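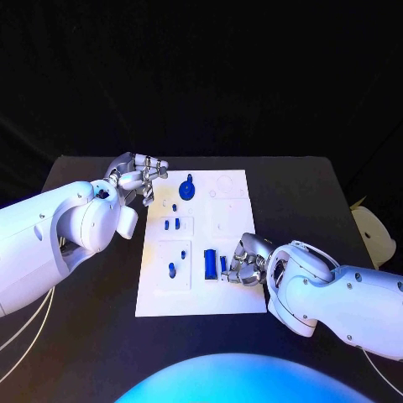

The Mamley pelican was a large water bird seen on the Gashi Canal, near the town of Mamley, over the course of one October. It was first reported by a barge crew waiting at Potimel Lock, who took it for a swan until it opened its bill. Pelicans do not breed in the region, and the bird's origin was never settled. Sightings were written up on boards hung beside the lock gates. A sighting board was a white rectangle, much like the one lying flat on the dark gray tabletop, and was taken down at the end of each week so the entries could be copied into the lock book.

Sightings

The bird stayed in the area for seven weeks in all, counting the period before it was identified. It spent most of its time on the wide stretch between Potimel Lock and the turning basin at Kusetti, where the water is shallow on the north side and boats rarely tie up. Reports were most common in the early morning. It was seen twice on the roof of the Kusetti pump house and was reported once from a flooded gravel pit outside the town, although that report may refer to a heron.

Boat traffic did not appear to trouble it. Crews passing through the lock said that it moved aside for loaded barges and returned to the same place afterward. Anglers complained that it took fish from keep nets left in the water, and the canal office put up notices asking people to lift their nets when leaving the bank.

Origin

Two explanations were put forward. The first was that the bird had escaped from a private collection upstream, which would account for its tameness. No collection reported a loss. The second was that it had been blown off course by storms in late summer. It carried no leg ring that any observer could make out, which left both possibilities open.

Departure and legacy

The last entry in the lock book places the bird above Potimel Lock at dusk, flying south. A search of the canal banks for 60 miles downstream found no trace of it.

A pelican was later added to the sign of the boatyard at Kusetti. The lock book is held in the Mamley town library, along with two of the original boards. The name "Pelican Reach" is used locally for the stretch above the turning basin but does not appear on canal maps.

See also: Gashi Canal; Potimel Lock; Kusetti turning basin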